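4.2 Desk clearing after a meal

The third chore in our set asks the robot to clear a desk after someone has eaten at it. We chose it because it mixes things that hold their shape with things that don't. Bowls and bottles can be modeled well enough from a single view. Paper bags can't. They fold, lean and slide when touched, and a grip that was good at the start of a lift may be poor by the end of it.

Trials were run on the Pruvia two-arm platform in the Lallton workroom, under the lighting used for the other chores. We recorded 147 trials for this chore. The controller was trained on 700 demonstrations from the Ona set, none of which included a bag of this type.

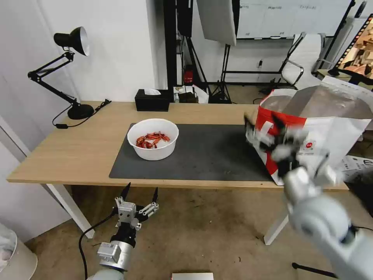 Figure 3. Desk clearing. The right gripper is in contact with the lower left edge of a paper bag; a bowl of shellfish stands on the mat.

Rigid items gave little trouble. The robot moved the bowl to the target area in 88 percent of trials, and most of the failures were late stops — the arm reached the bowl but closed too high on the rim. Bags were much harder. Contact low on the side tended to tip the bag before the fingers had closed, and the controller often read the tilt as a completed grasp. Adding the force check described by Kozłowski reduced these false grasps but made each attempt slower.

We do not consider the chore solved. A person does it without planning, and would also wipe the mat, a step we left out.

Print this page | E-mail this page

Related items
Folding towels with two arms: a second look
Force checks for soft packaging
Sorting small parts at the bench

Contact | Copyright Lallton Workroom Reports | Back to top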